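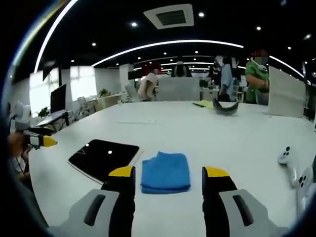
Cleaning a glossy black surface with a dry cloth

Glossy black plastic and glass show every fingerprint. The method covers tablets, pads and other flat items on a shared desk, and takes 10 minutes.

Before starting

Switch the item off and unplug it. Move pens and paper to the far side of the table. Shake the cloth out, then fold it in quarters – a flat pad spreads the pressure better than a bunched one.

Wiping

1. Lift off loose dust with no downward force.
2. Wipe in straight, overlapping strokes from one short side to the other.
3. Turn to a clean face of the cloth and repeat at right angles.
4. For grease, dampen one corner with distilled water, wipe, and dry within 30 seconds.

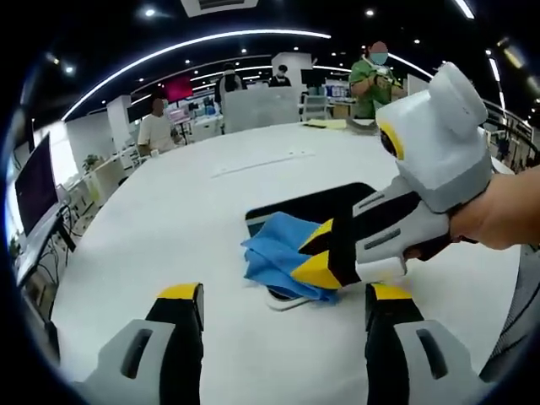
Dorian Gautier writes that step 4 left streaks on his desk pad until he stopped using fabric softener in the wash.

Softener leaves a film on the fibers. Wash cloths separately at low heat, air dry them, and replace them after 20 washes.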